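Barkness timber yard open day — quick notes

Went up in January, typing this on the train so excuse the state of it.

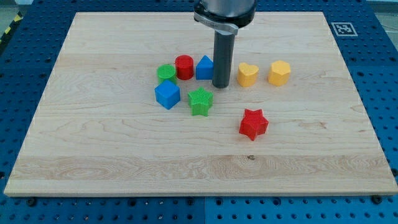 Parking first: get there before ten or you're on the verge by the Lademar road. Free entry, tea 30p which can't be right but I paid it. The drying sheds are the reason to go. Nearly 500 boards stacked in the big one, sticks between every layer, and a smell I'd happily pay for. Ash, oak, a bit of cherry at the back. I was after something pale for a kitchen shelf and kept getting pulled towards figure like that soft wavy stuff, with the swirls down near the lower left and one slightly darker band running along the grain. Plain boards are cheaper. Didn't want plain boards.

Sawmill demo at eleven, loud, bring ear plugs. They cut a log from the Kedura estate, 964 on the tag in yellow paint, and it opened up with a great black stain right through the middle. Groans all round. Still sold it, somebody wanted it for a table.

Offcuts bin was picked over by lunch. Got two bits of sycamore and a lump of somthing I still can't name.

Ekanayake stall does the oils and waxes — the hard wax is good, the tinted one goes patchy on ash. Card machine was down so take cash.

Toilets a long walk, past the second shed and left. Next one is in spring I think, will check teh board at the gate.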